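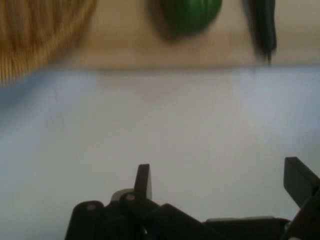
*Black gripper with its fingers open.*

I've wanted to get inside the Motosora gearbox works ever since they rebuilt the auto in my old wagon, so when the open day came up in December I put my name down the same morning. Pidus is a long drive from home and the last stretch is all roadworks and grain trucks, but I'd do it again tomorrow.

They rebuild transmissions there, mostly for utes and older family cars, plus a few odd jobs for the vintage crowd. We signed in at 9 am, got our safety glasses and earplugs, and were split into groups. Mine went with Tõnu Strazds, who runs the teardown bay and clearly loves gearboxes as much as some people love their dogs. He'd stop mid-sentence to pick something up and turn it under the light!

## Teardown

This was my favourite part. A gearbox comes in on a pallet, gets drained, and then it's stripped to the last circlip. The parts go in trays in the order they came out. Tõnu handed round a clutch pack that had been cooked by someone towing a horse float in overdrive, and the smell is something else (burnt toast and old fish, if you've never had the pleasure). Then a good one from a car with far more kilometres on it, and the friction material still had its printing visible.

He reckons most of what lands on his bench comes down to old fluid. "Sealed for life" came up and got a groan from half the group. His own rule is to change it well before the book says to, and to use the fluid the box was built for, whatever the bloke at the parts counter has on special.

## Washing, measuring, arguing

After the wash room (loud, steamy, we didn't stay long) we went through to inspection. Every shaft is measured and the numbers are written on a card that stays with the job. There was a bit of a debate at the bench over a planetary set from a Rotis, the boxy little van that every florist seemed to own at one stage. One fitter wanted to reuse it and the other wanted it in the bin. The bin won. Apparently the Rotis box eats the same bearing every time and they keep a shelf of them ready to go.

The site put 682 rebuilt units out the door last year, and 69 of those were Rotis boxes. I'd have guessed far fewer – I hardly see the vans around any more.

## The test room

Each finished box is bolted to a dyno and run through the gears before it goes anywhere. You stand behind a window and watch the pressure trace climb and drop with each shift. We saw one go through cleanly and then a second that hung a bit between second and third. It was pulled straight off and sent back to the valve body bench. I asked if that was embarrassing with visitors watching and the tester just laughed and said better here than on the freeway.

## Lunch and the car park

Lunch was rolls and a very good lentil soup from Mohammadi, the bakery across the road. Get there early if you go, the cheese ones vanished in no time.

Out the back, staff had parked their own cars for a look. There was a beautiful faded green wagon with a column shift, and a rally car with three different colours of door. The owner let kids sit in it and work the gear lever, and a few of us who are not kids as well.

## If you're going next time

- Wear closed shoes. They turned away a couple of people in thongs and it's a long way back.
- The teardown group fills first, so ask for it when you book.
- Parking is on gravel behind the works, and the entrance is easy to miss coming from the east.
- Bring your rego details if you've got a question about your own car. They looked mine up and printed the old job card for me, which made my day.

The tour took three hours and I could have stayed for three more. I've booked the wagon in for a fluid change.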